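6/30/19

Sunday, and too warm already at breakfast. I opened both windows and there was still no air. I wrote nothing here for many days, so today I will write a little longer.

In the morning I finally unpacked the box from Garninwood. It was standing in the hallway since the beginning of June and every evening I hit my foot on it. Most of it was paper in which the dishes were wrapped. I made the paper flat and put it under the bed, because my mother taught me to keep good paper, and now I can't throw it away even if I will never use it. Two bowls had cracks. I was less sad than I expected. They were from the Lengyel shop that closed, and I never liked the rim.

Then I thought for a long time about cups. In my old kitchen in Plindelitz I had a deep cupboard, and the cups stood in two rows, and the ones at the back I used maybe at Christmas. The shelf in this kitchen is so narrow that a cup with a stem stands half outside. So I want a holder, the kind where the cups hang upside down by the stem and the foot looks to the ceiling. Dust doesn't go in, and the colors are seen from every side.
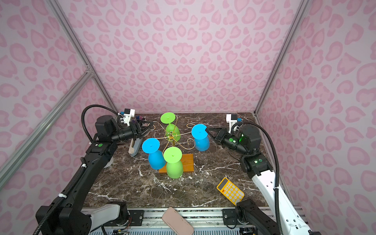

I like gold wire best, with a post in the middle and arms that curl out. It is a little bit like a small tree. And plastic cups, green and blue, are good enough for me. With glass I would be nervous each time I reach for the one at the back. Also I like when the colors are mixed and the two greens don't hang side by side. My sister would put them in order by color, but she is not living here.

After lunch I looked at my money with the yellow calculator. A holder at Viteo costs 900 and the bigger one 1,000, and I don't need the bigger one. The difference is small, and this is how they catch me every time. I wrote 900 on the list and drew a line under it.

In the afternoon I washed the shelf with vinegar water and cut new paper for it. I cut it too short on the left. I put the sugar tin on that place.

In the evening it rained finally, very strong, and I stood at the window until my sleeves were wet. I must still call about the drain, and buy bread, and return the ladder to the neighbor downstairs.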